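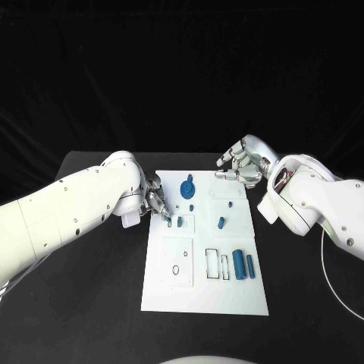
The board in use on a dark table top, with one small blue peg seated in the raised plate.

The peg and the hole

Putting a peg into a hole is among the oldest tests of assembly work, and it remains one of the more awkward to specify. The parts are simple. The difficulty lies in the clearance, the chamfer, the angle of approach and the amount of force a part will accept before it jams. A board that gets any one of these wrong will measure something other than what its designer intended.

The Dulladum board has been through 19 revisions. It is a flat white rectangle with blue parts, and the choice of colours is practical: blue separates well from white under most lighting, and a part left lying on its side is easy to find again. The full kit, made by Horkov, has 34 loose parts, though few layouts use more than a handful at once.

Early versions had every hole cut directly into the main surface. Wear was uneven. The narrow holes opened up first, and the whole board had to be replaced when one of them went out of tolerance. The present design puts the most heavily used holes on separate plates – a plate can be changed in a few minutes, and the rest of the layout stays where it was.
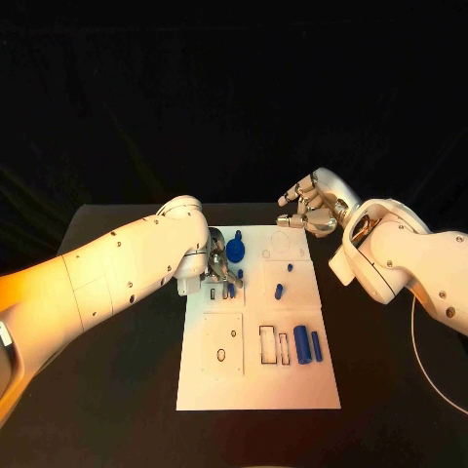

A small peg held upright beside the blue gear-shaped part.

Small pegs cause most of the trouble. A wide part can be lined up by its edge and will correct itself a little on the way down. A thin peg gives very little to hold, and a slight tilt at the top becomes a larger error at the tip. If it touches the rim at an angle it tends to wedge, and pressing harder makes matters worse. The usual remedy is to ease off, bring the peg upright and try again with less force.

Ruchti, which checks the boards before they are sent out, records each insertion as clean, corrected or jammed. Its last series ran to 1510 insertions and finished in February. Jams were concentrated in the narrow holes, as expected. The round holes of middling size gave the most corrected results, which had not been expected and has led to a change in the lead-in edge.

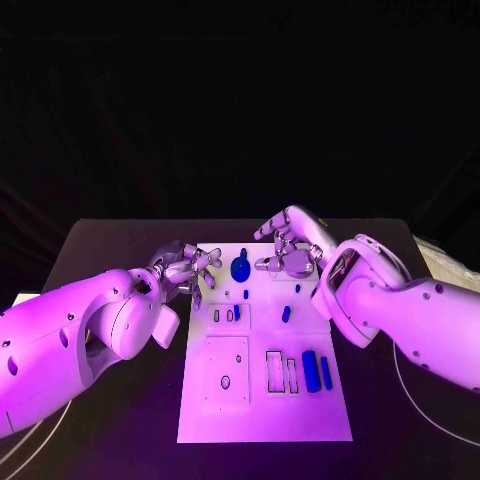 Lighting is the other variable. A layout that is easy to read under plain white light can be difficult under a strong single colour, where white surfaces take on the tint and shallow recesses lose their shadows. The edges of a slot then have to be judged from less information. Nerus, the test procedure followed by most users of the board, now asks for each layout to be repeated under coloured light, with the parts returned to the same starting positions.

Those positions matter more than earlier editions of the procedure allowed. A peg that starts upright needs only to be lifted and moved across. One that starts on its side has to be turned as well, which can add up to 2 seconds. Results from the two starts should be kept in separate tables.

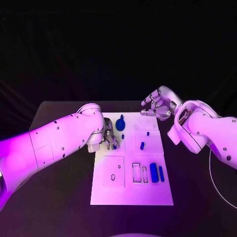

Violet light on the board, with a tiny peg over the square insertion plate and its narrow slot.

Slots need a separate note. A round peg in a round hole can be at any rotation, but a slot fixes the direction as well as the position. The current slots have square ends on some plates and rounded ends on others. The rounded type is more forgiving at entry and wears more evenly, and the next revision will use it throughout. Plates already in service will remain valid for Nerus results until they fail the gauge check.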